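Notes From the Back Bedroom
Tuesday, August 21, 2018

I have been moving the same 40 boxes since December, and I would like to talk about shelves.

We came to Plurnesdale with too many books and a firm plan to get rid of half. The plan lasted until the first box was opened, when I found a guide to the ferns of a county I've never visited and decided I couldn't possibly part with it.
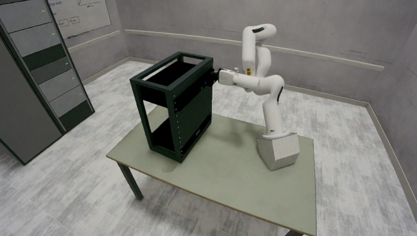
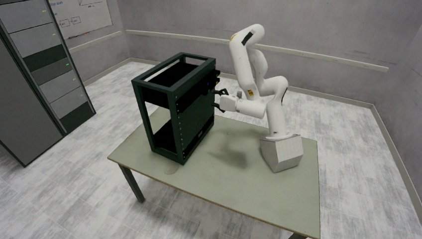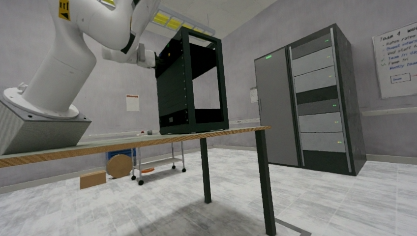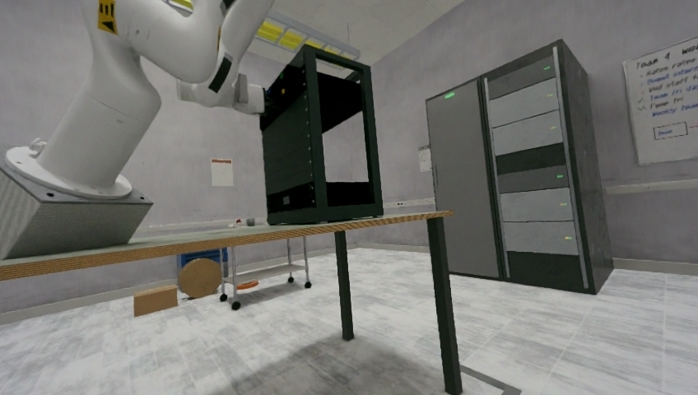 So the ferns stayed, and so did everything else, and that left the question of where to put it all. My wife's view was that people who own 1400 books and no bookcases are living in a warehouse. My view was that I'd get to it. We held these two views through most of the winter.

I did try the store route first. Penska sells a tall white bookcase that looks very nice in the showroom, where it holds one vase and a bowl of fake lemons. I bought 2. Put actual books on them and by the weekend the middle shelf has a smile on it. By the end of the month it's laughing. I turned the shelves over so they'd bow the other way, which felt like genius for nine days.

Then I got ambitious and decided to build. I know a man can build a bookcase because my father built one, and my father once glued his own sleeve to a birdhouse. I drove to Jakab for lumber and asked for "the good pine." The kid at the counter looked at me the way a doctor looks at someone who has been reading online. I came home with boards that were straight in the store and had picked up opinions by the time I got them up the stairs.

What I learned about building shelves, mostly too late:

A shelf longer than 24 inches or so wants help in the middle. I had drawn mine at four feet, with nothing under them but confidence.

The wall isn't straight. I blamed my level first and bought another one, and now I have two levels that agree with each other and a wall that doesn't agree with anybody. There's a gap behind the left side you could lose a paperback in. I have lost a paperback in it. It was a mystery, and I was forty pages from the end.

Paint takes longer to dry than the can says, and books will tell you so. I have a small row of novels whose bottom edges are now the color called Harbor Fog.

The whole thing went up in June. It leans a little, toward the window, like it's waiting for a bus. I filled it in one evening, drunk on success and also on some beer, and in the morning I realized I'd shelved everything by which box it came out of. The cookbooks are with the tax guides. Volume two of the big Sturumen atlas is on the top shelf and volume one is in a spot I can only describe as elsewhere.

I meant to redo it by subject. Then my wife said she'd always pictured it alphabetical, and my daughter, who is eleven and has been on the internet, said people do it by color now. We put it to a vote and it came out one, one and one.

For the time being I find things by memory. If I want the soup book I think back to which box was heavy and smelled like the basement, and I go stand in front of that part. It works better than you'd think, though I'd hate to have to explain it to a guest.

There are six boxes left in the hall. My wife has started putting the mail on them, and last week a lamp showed up. I think they're a table now. The ferns, if anybody's wondering, are at eye level, third shelf, next to the plumbing.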